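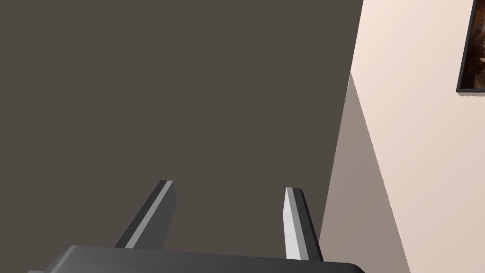 Our visit to Wanyama, February 22, 2019

I had been looking forward to this one since August, when Patricio Godoy first wrote to say we would be welcome, and I am pleased to say it was well worth the train fare (and the very early alarm). Wanyama has the top floor of what used to be a seed merchant's, up a staircase that goes on a good deal longer than you expect, and there was coffee waiting for us when we got there, bless them.

They had invited us to try out grippers, which is what most of our group had come for. Potness, the project we were visiting, compares hands for household robots, and the first half of the comparing is done in simulation. You sit at a desk, you pick a hand and a room, and you drive it yourself with a little joystick. Yutong Jia looked after our table and was patience itself. She started us all on the plain two-finger hand, with the view taken from just behind the palm, so you look out between the fingers as if they were your own. I loved it. I also drove it straight at the nearest flat surface and had to be talked back out, but so did my neighbour, and he builds these things for a living.

What surprised me was how hard it is to judge distance that way. When you are up close to a big dark surface with no pattern on it, there is very little to tell you whether you have a hand's width left or none at all. I found myself steering by the corner of the room and the picture on the wall — anything with an edge to it! Yutong said the same trouble turns up for the software that reads the camera, and that they keep a few dull rooms in the set on purpose.

After that we swapped to the Flemel, which has 3 fingers and closes round things in a lovely soft way. It was much kinder to my clumsy driving when I was picking up cups, and rather a nuisance in tight places, where I kept catching the third finger on the shelf. The Jeka is the narrow one. I had 5 goes at fetching a book with it and managed 2, and I would happily have stayed for more if there had not been a queue behind me. If you asked me to choose I would still take the plain parallel hand for nearly everything, though opinions on the way home were divided, and loudly so.

Before lunch Patricio took us through to the back room to see the real arms, and told us about the controller they have been rewriting. I will not pretend I followed all of it. The part I did follow was that they run every hand through 28 tasks in simulation before it is bolted to anything, and that drawers are the ones people complain about most. He was very open about what the simulator gets wrong, friction above all, and answered our questions until the sandwiches came out.

Anyone who missed it and would like to go should drop me a line, as Patricio has offered us another morning. Bring your glasses if you wear them, the screens are on the small side, and do take the staircase slowly.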